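Saturday, November. Bin liner task, club bench

Back on the bag this week. We have 3 more sessions before the Bouchard round and the liner is still the thing that scares me most on the Droselero task list. Blocks and cups are fine, everyone can do blocks and cups! But thin plastic moves whenever you breathe on it, and every demo ends up looking like a different task.

What I want written down for whoever takes the next shift: go for the rim first. Straddle it, one finger in and one finger out, then close slowly. If you go for the loose middle you just get a handful of wrinkles and no idea where the edge is.

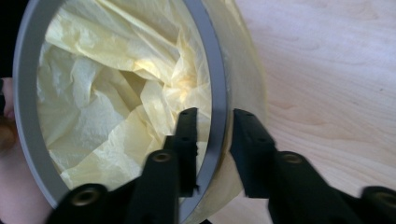
Our count stands at 342 demos for liners, out of 3703 in the whole Vidosbridge set, so yes, we are light. I'd like another 100 before we train again – and please, from different starting sides, because my own ones all come in from the right (guilty). Also check the pivots before you start. If the linkage feels gritty, stop and tell me, don't just squeeze harder.

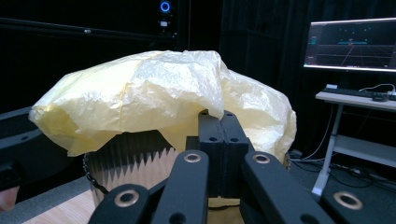 Naming: please stick to task, initials, run number. I spent most of the morning untangling files called "bag new" and "bag new new" and I know at least one of those was me. Basance still won't load anything with a space in the name.

Open question for the group – do we keep the runs where the bag slips and gets picked up again? I lean toward yes, but tag them. Bring opinions on Saturday, and more liners, the thin kind.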